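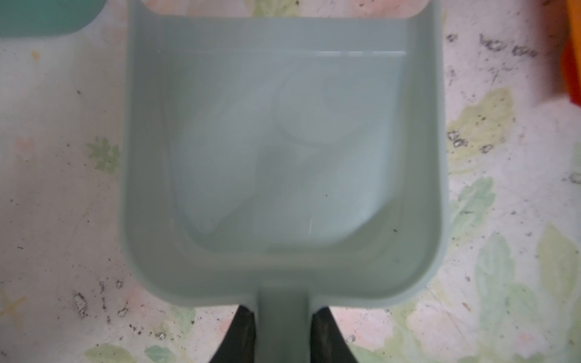
Open day at Eder, Gellau

1/19/24
3 comments | 73 shares

Got to Gellau late, parking full by the church. Coffee in the hallway, name stickers, then straight up to the decorations floor. Eder does table displays for hotels and halls, 600 orders a season they told us, most of them between October and New Year.
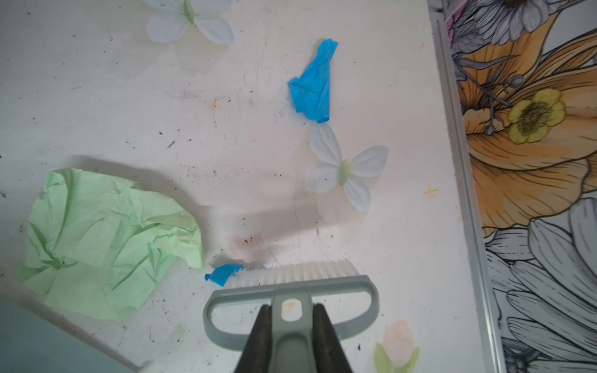
Jonas Lanz
Events reporter, Vurnach

Didn't expect to spend most of my time at the clearing-up table. Old thing, white with a flower print, very faded. Scuffs everywhere, little dark specks. Crumpled tissue paper on it, white artificial flowers with green centers. Small gray hand brush with white bristles, pale green pan with a short handle. That's the whole kit.

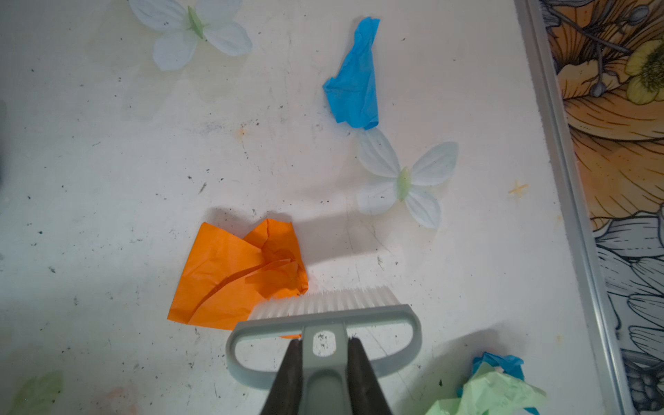
Orange and blue tissue, white flowers, gray brush.

House rule is flowers get picked out by hand, only paper gets swept. Sensible, the petals crease if you so much as look at them. Tissue is a pain to brush though, it springs back and rolls off whereever it likes. Asked what they do with it all. Big pieces get flattened and used again as packing, scraps go in a sack.

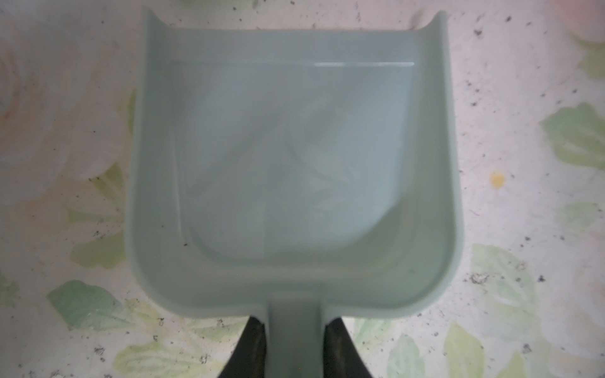 The pans are kept on hooks by the sink and get rinsed at the end of each shift. Then upstairs for the Clastine range, their new table centerpieces, 135 in the catalog. Nice but pricey. Missed the dyeing demo becuase the tour ran over. Shop closes at four, go early.

Comments

marta_k: Went in the morning, dyeing demo was the best bit. Sorry you missed it!

Old Vurnacher: is there a bus back after 5?

pennyw: My mother had a tablecloth with nearly that same leaf pattern. Where do they get the tissue, anyone know?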